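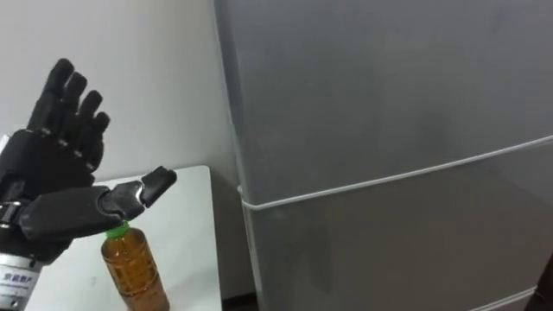
R. Uddin

Pirkby library wants to cut its opening hours again, and the plan is to lose the evenings. I think that is the wrong end of the day. Most people with jobs can only get there after 5.
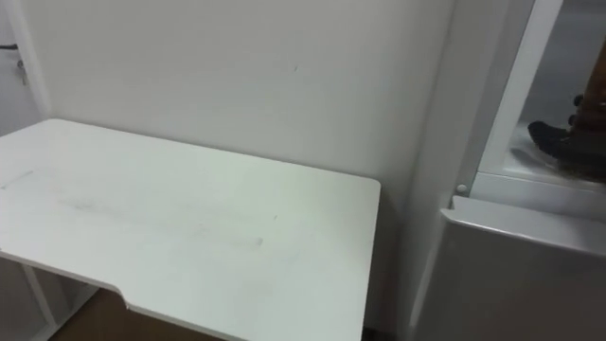
Evening visits look low on paper, at nearly 100 a week, but many of those people stay until closing. They come to fill in forms or study. A plain white desk with a few scuffs on it is all they need, and plenty of them have no room for one at home. Shutting at 7 would suit me. Shutting at 4 would mean I never go.
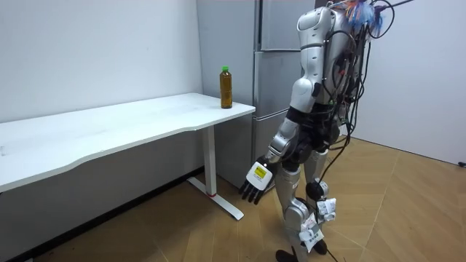 A bottle of tea near the end of the desk.

If hours must go, take them from the mornings. I have written to say so and would ask others to do the same before August.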